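The Disposable Cup Problem at Bradholm Hall
Fiifi Nyarko and Ekua Osei
Final project report, Introduction to Waste and Society
4/19/19
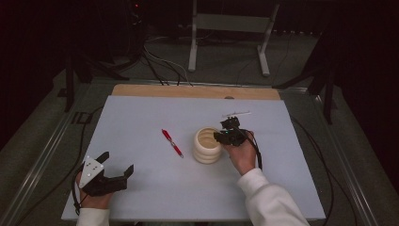
Bradholm Hall has one coffee counter, two trash cans near it, and a recycling bin that has been moved so often that the floor has a clean square for each place it used to stand. We picked the building for our project because we both have class there and because it seemed like an easy grade. It was a reasonable guess at the time.

Our question was simple. The coffee counter gives a discount to anyone who brings a reusable mug. Hardly anyone brings one. Why?

Background

The discount started in November, two semesters before either of us enrolled. A sign went up at the register and has stayed there ever since, slowly sinking behind the muffin case. Students who use the counter every day told us they had never seen it. One told us this while leaning on it.

Most of the reading we did for class says that small discounts don't do much to change habits, while small charges do. People who shrug at saving a little money will go a long way to avoid paying the same amount extra. We wanted to see if that matched what students said about themselves, knowing that what students say about themselves should be handled with care.

What we did

We collected every cup thrown out near the counter over a stretch of regular class days, sorted them, and counted them. We wore gloves. We also left paper surveys on the tables with a jar of pencils, and got back 40 surveys and no pencils.

The cup total came to 671. We threw out our first day of counting (and the cups with it) after finding that we had each used a different rule for a cup stuffed inside another cup. Fiifi had called it one item. Ekua had called it two. We settled on two, after a discussion that was longer than this section.

Each cup was marked as empty, partly full, or being used as a trash can for something else. The last group was bigger than we expected. Cups are apparently where people put gum, receipts, orange peel and, in one case, a complete and fairly good set of notes on the French Revolution.

What we found

Nearly all the cups were in the trash cans and very few were in the recycling bin. This would be more upsetting if the cups could be recycled. The paper ones have a thin plastic lining, and the company that picks up from the building doesn't take them, so the people throwing their cups in the trash were doing the right thing by accident. The careful ones who walked across the lobby to the blue bin were making a mess of it. We felt bad telling them, so mostly we didn't.

On the surveys, most students said they owned a reusable mug. Most of those said it was at home. The reasons given for leaving it there were, in order of popularity: it leaks, it's dirty, it doesn't fit in the bag, and "I don't know, I just don't." We think the last one is the most truthful and probably belongs at the top.

Two people said they'd bring a mug if there were somewhere to rinse it. There is a sink down the hall from the counter, past the vending machines. Neither of us knew about it before we started, and Ekua has had four classes on that hallway. It has warm water and a paper towel dispenser that works if you hit it.

When we asked about a small charge for a paper cup in place of the discount, the answers got a lot livelier. Several students wrote in the margins. One wrote on the back as well, and signed it. We take this as some support for the reading - people who couldn't be bothered to notice the discount were ready to organize against the charge.

Problems with the study

Our count only covers cups thrown away near the counter. Anyone who carried a coffee to another building got away clean. We also stood close to the trash cans with clipboards, and people who see a clipboard next to a trash can tend to keep their cup and walk off with it, looking worried.

The surveys were filled out by people who were already sitting down and had time for a survey. Students in a hurry, who probably use the most paper cups, are missing. We tried to catch a few at the door and do not recommend it.

We also didn't weigh anything. The plan called for a scale, and we had signed one out, but the battery cover was gone and so was the battery.

What we suggest

Move the sign out from behind the muffin case. Put up another one pointing to the sink. Label the recycling bin so that it says plainly that coffee cups don't go in it. If the counter is willing to try a charge, try it at the start of a fall semester, when new students will assume it has always been that way.

We'd also like to see the count done again by another group, with one rule for stacked cups agreed on before anybody puts on gloves. Our tally sheets are in the course folder. The one with the coffee on it is readable if you hold it up to a window.

Contact the course office | Copyright 2019 the authors | Back to top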